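Voris Cloth - perception and grasp planning software for soft items

Product family: Navex Manipulation Suite
Version: 13
Page updated January 5, 2025

Voris Cloth is a software package for robot arms which must handle fabric: sheets, blankets, towels, clothes. It reads the wrist camera and the joint state of the arm, finds the fabric and its edges, and gives back a ranked list of grasp points with an approach direction for each one. It does not replace your motion controller. The controller stays as it is and Voris Cloth talks to it through a small bridge called Shim.

The package was started by Siham Bitar, who still maintains the edge model. Zoi Petridis leads the planner and the Shim bridge, and she is the person who reads the bug reports first.

What is included

Surnine segmenter. Separates fabric from floor, from furniture, from people and from other fabric. Works with one color camera. A depth camera is supported and improves the result on folded cloth.

Edge and corner model. Marks the outer border, the visible corners, and the places where a border is hidden below a fold. Every mark has a confidence value, and the planner can be told to ignore marks under a limit you choose.

Grasp planner. For two-finger grippers. You enter the finger length, the maximum opening and the tip shape in one text file, and the planner checks each grasp against them.

Replay tool. Opens a recorded session and runs any version of the models on it, so you can compare two versions before you change anything on the real arm.
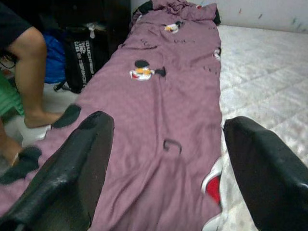

The segmenter in version 13 was trained again with a stronger accent on printed fabric. Older versions treated a print as a separate object when the contrast was high, and the planner then proposed a grasp in the middle of the cloth. On a purple sheet with cartoon figures, the white and orange of a penguin-like character should stay inside the same mask as the plain area next to it, and dark cloth lying over the border should stay outside. The setting is called print_merge and it is on by default. If you work only with plain linen you can turn it off and save some memory.

A person in the view is handled as a keep-out region. The region covers bare skin and clothing, and it grows by a margin of 50 mm, which can be changed. Please note that this is a planning function and not a safety function. The arm must have its own certified protective stop.

Technical data

Planner rate: 13 Hz on the reference computer
Camera input: color, 8 bit, rolling or global shutter
Session length in replay tool: up to 100 minutes
Gripper types: parallel and angular, two fingers
Interfaces: Shim bridge over Ethernet, C++ and Python
Test set delivered with the license: 1237 labeled views

Known limits

Transparent fabric and very thin net are not supported. When a sheet is bunched into a pile, the corner model often finds no corner at all; the planner then goes to the highest fold, lifts a little and looks again. This takes nearly double the time of a normal grasp. Shiny finger surfaces can give false edges under strong light - the finger mask in the calibration menu solves most cases.

Licensing and support

One license covers one arm and one replay computer. Updates are included until the end of July of the following year. Questions before purchase go to the Navex sales desk. For technical questions, please attach the session file and your gripper text file.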